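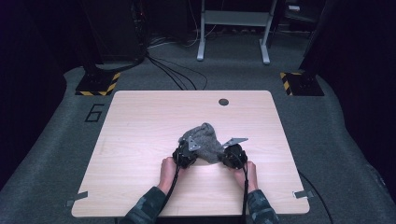

[moura-linen] Re: Knit cloths: fold, roll or leave loose?

To: moura-linen
Subject: Re: [moura-linen] Re: Knit cloths: fold, roll or leave loose?
Thursday, 4:12 pm

Replying to the first message in the thread, as the later ones have drifted into detergent. I have trimmed the quote to the parts I can answer.

> We took over the Stellero knits in January, all of them the mottled grey
> ones. They come out of the dryer in a heap and we can't get them to
> stack. A woven napkin folds to the same size every time. With these, two
> people folding the same cloth get two different sizes, and one person
> folding it twice does too.

The two sizes come from tension. A plain knit stretches a good deal more across the rows than along the columns of stitches. If you pick a cloth up by two corners and let it hang, you have lengthened it in one direction before making the first fold. Turn the same cloth 90 degrees, pick it up again, and you lengthen it in the other direction by a different amount. A woven napkin hides this. A knit records it.

What we do at Skendine is never measure or fold a knit in the air. The cloth goes down on the table bunched, exactly as it came out of the basket, and gets opened from the middle outward. Slide, lift a little, let go. Once it is down and more or less square, leave it alone for a few seconds. You will see it draw in. Fold after that.

Orientation matters as well. Put the columns of stitches running away from you and make the first fold front to back. If you can't tell which way they run, pull gently on a short length in the middle of the cloth. The direction that gives more is across. After a few dozen cloths you will see it without pulling, although the mottled yarn makes it slower to learn than a solid color does.

> Is there any point sorting out the edges before the first fold? Ours
> curl, and as soon as one side is flat the opposite side has gone again.

Partly. Curl at the edge is built into a plain knit and you will not remove it by hand. The side edges curl toward the back and the top and bottom edges curl toward the front, so two of the four are always working against you whichever face is up. We put the face down. The side edges then roll up where they can be seen and flattened with the side of the hand just before the fold closes over them. The top and bottom edges tuck themselves underneath, and we ignore them. After the second fold all four are inside or under weight.

If your cloths have a ribbed or garter border, none of this applies and you can fold them like a towel.

> What surface are people using? We have been on the steel counter and the
> cloths slide all over it. Somebody suggested a blanket on top.

I would leave the blanket out. It grips the cloth so well that the knit can't draw in after it has been spread, and you fold it stretched. Steel has the opposite fault. A plain wood or wood-look tabletop with a dull finish sits between the two and is what I would look for. Rounded corners are worth having, as a knit will catch on a sharp corner or a raised edging strip and pull a loop. Pale tops are better than dark ones for grey cloths. The outline shows up and so does lint.

A hole in the top for cables is not a problem if it is toward the back, beyond the reach of the folded stack. Run a finger around the rim for burrs. If the hole had a plastic liner and the liner has gone missing, sand the cut edge before you use the table for knits.

Mark the working area. Tape near the front corners is enough, and you square the front edge of the cloth to it. Grey tape is adequate on a light top. Press the ends down or fold them under the edge of the table, or they will pick up fibers within the week and then let go. Do not put tape inside the working area, where the cloth will drag over it.

> How deep do the shelves need to be? Ours are Skolter units, the older
> type, and the stacks lean forward whatever we do.

Ours are Skolter as well, 61 cm deep. The lean has less to do with the depth than with which way the folded edge faces. A folded knit is thicker along the fold than along the open side. Stack them all with the folds to the front and the front rises faster than the back, the stack goes over backward, and people push it forward to correct it. Stack them with the folds to the back and you get what you describe. Alternate every ten cloths, fold front, then fold back. It looks untidy from the aisle. It stands up.

We stop at 50 to a stack. Above that, the bottom cloths come out with a hard crease across the middle that does not leave until the next wash. Woven cloths can go higher on the same shelf.

> Has anyone tried rolling?

We rolled for one season. The results, for what they are worth:

Rolling takes longer per cloth than folding in three.
Rolls do not crease.
Rolls hold the cloth under tension for the whole time it is stored, and ours came out longer than they went in. They recovered in the wash. They did not recover on the shelf.
Rolls can't be checked for holes without being undone. A folded cloth shows you one full panel, and if you fold alternate batches the other way out you see another.
Rolls go into bins well and onto open shelves badly.

If you issue from bins, roll. For open shelves I would fold.

> And leaving them loose? Would save us the whole job.

It depends on how soon they are used. Loose in a bin, a knit cloth is perfectly sound for a day or two. The wrinkles are soft and drop out when it is shaken. Past that, the ones at the bottom take a set, and you will be handing out cloths that look as if they had been slept on. The more serious objection is counting. Our last full count of the grey knits was 2,814, done entirely by stacks of 50 plus the odd ones at the end of each bay, and it took one afternoon. The previous count was done from loose bins and had to be abandoned.

The procedure as it stands on our wall, copied out in full. It is written for a cloth that will fold in three each way. For a larger size, add a half fold at the start.

1. Take one cloth from the basket. Put it down in the middle of the table. Do not shake it out.
2. Find two opposite edges. Open the heap between them, keeping both hands low.
3. Turn the cloth so the columns run away from you, face down.
4. Let go. Wait for it to draw in.
5. Square the front edge to the tape marks. Push the cloth into line from the side. Do not tug a corner.
6. Fold the front third back. Flatten the side edges as you go.
7. Fold the back third forward over it.
8. Turn a quarter. Fold in three again.
9. Press once with the flat of both hands. No stroking, which walks the top layer off the lower ones.
10. Lift from beneath and place on the stack.

Step 2 is where new people go wrong. With a bunched knit the instinct is to pinch whatever is nearest and lift, so that the rest hangs down and an edge can be found by eye. That does find the edge. It also puts the full weight of the cloth on one small area of stitches, and with a worn cloth you can open a ladder that way. Hold the bulk lightly from both sides, near the table, and work it apart.

Step 4 gets skipped when the basket is full. We keep two cloths on the go for this, one drawing in at the left of the table while the other is folded at the right. It needs a wider top than most people have spare. On a small table, do one at a time and put up with the wait.

On damaged cloths: anything with a hole, a ladder or a pulled loop longer than a fingernail goes into a separate pile at step 3, when the whole face is open for the first time. Pulled loops can be eased back from the reverse side with a blunt needle. Do not cut them. We mend on a different table, so that yarn ends do not get folded into good stock.

Two points where I have no answer and would like one.

First, the Stellero cloths vary between deliveries. Ours from the earlier delivery fold in three to a neat rectangle and the later ones come out with a lip along one side. I have not worked out whether the later ones are cut differently or just knitted looser. If anyone has unused cloths from both, please lay one on the other, unwashed, and post what you find.

Second, humidity. Our stacks are noticeably taller in wet weather. I have started noting the height of one marked stack each morning and will post the figures when there are enough of them to be worth reading.

On the detergent question further down the thread, I would ask that it be moved to its own subject line. It is burying the shelf dimensions that two people have already asked for twice.

--
Linen store, Skendine
moura-linen: plain text only, please trim quotes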